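4.2 Effect of Room Appearance on Grasp Selection

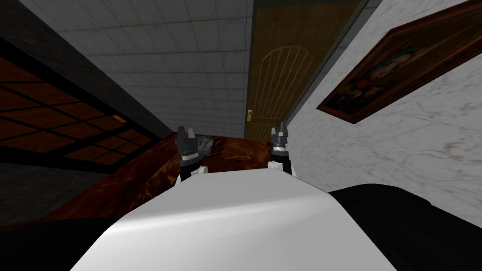
The policy described in Section 3 takes one head camera view and the joint state of both arms, and it returns a choice of arm together with a target pose for the gripper. All training data come from the Grorkano simulator. The question in this section is how much the surfaces of the room, which have no bearing on the task, change that choice.

We generated 4,000 start states. In each one the robot stands at a table with both grippers open, and one small object is placed within reach of at least one arm. Wall, floor, table and door textures are drawn independently from the Skuseo texture set, so a room may combine marble, tile, wood and dark plaster in ways that would be unlikely in a real building. Wall hangings are added at random. The head camera is also rolled and pitched by a random offset before each episode, and the offset is not given to the policy. Figure 3 shows a rendered view with a strong tilt, in which the object lies just past the fingertips of the left gripper and is partly hidden by it.

Two versions of the policy were trained. The fixed version saw 2,000 start states that shared a single set of textures. The varied version saw 2,000 start states with textures drawn as above. Network size, learning rate and number of updates were the same for both. The tests used a separate set of 2,802 start states with textures held out from training. An episode counts as correct if the arm with the shorter collision-free path is chosen and the object is lifted clear of the table.

The varied version was correct in 2,563 of the test episodes. The fixed version did worse in every group of textures, and the gap was widest on tables with strong veining. On these tables the fixed version often moved toward a dark patch in the surface and closed on nothing. Plain tables gave both versions little trouble, even when the walls were busy. We take this to mean that texture near the object matters more than texture elsewhere in the view, although the two were not varied separately in this test.

Camera offset had a smaller effect. Errors in arm choice rose with roll in both versions, mainly for objects close to the midline, where the two path lengths are nearly equal. Errors in lifting did not change with roll. When the object was partly covered by a gripper, the varied version tended to pull that arm back before choosing. This motion was not rewarded directly and does not appear in the Osagie baseline, which plans from the first view only.

Contact settings follow the Motton release used in Section 4.1, with no changes to friction or finger force. Results for two objects on the table are given in Section 4.3.

Figure 3. Start state in simulation, with both grippers open at the table edge.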